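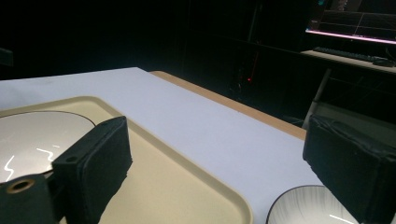
Black padding on both fingers, brass-colored ring at lower left

Mindis spending cap for minors
2018-01-17

sena_q
Mindis now stops accounts under 18 at 45 coins per week. My brother is 15 and he is angry, but I think the rule is good. Last February he spent 329 coins on Gavow skins.

fodis2
I don't agree. Parents should set the limit, it is not the job of a game company. My daughter asks me before she buys.

Comfort Fiadzo
@fodis2 Many parents never open the settings page. I found it only after two years — it is hidden under Billing.

fodis2
Then they should move the page. A cap for everybody is too much.

sena_q
Does the cap also count gifts? He received 261 coins from a cousin and cannot use them all.

Comfort Fiadzo
Yes, gifts count when you spend them. The rest stays in the account.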